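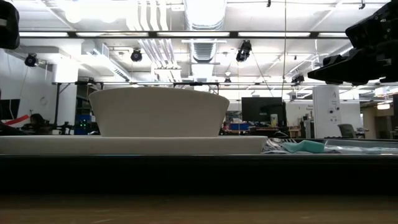

白いトレーに置いた白いボウル。右は縞柄の布とスポンジ。

「白い器は重曹でこすれば新品同様」という話、どうも信用していない。艶のあるものならまだしも、マットな白は別物だと思う。うちのマットなボウルは、フォークの当たった灰色の筋が重曹では薄くもならなかった。

効いたのは酸素系漂白剤のつけ置きだが、これも茶渋に限った話。ぬるま湯に溶かして13分、あとはスポンジの柔らかい面で洗うだけ。ネットでよく見る「一晩つける」は試したが、差が分からなかった。金属の筋にはクリームクレンザーを少量。ただし強くやると、そこだけ妙に光る。

白いトレーを水切り代わりにする案も半信半疑だ。見た目はすっきりするが、平らなトレーに伏せたボウルは内側に水気がこもる。私は布で拭いてから上向きに置く。

布は丸めたままにしないこと。使ったら広げて掛ける。スポンジも布の上に寝かせると下の面がいつまでも乾かないので、立てておくほうがいい。

Vullskaの専用クリーナーは1,569円。9月に買って二度使い、棚の奥にある。519円の漂白剤との違いを説明できる人がいたら教えてほしい。

追記(3/21/25):透明のプラスチック容器にクレンザーは使わないほうがいい。細かい傷で曇り、うちのは元に戻っていない。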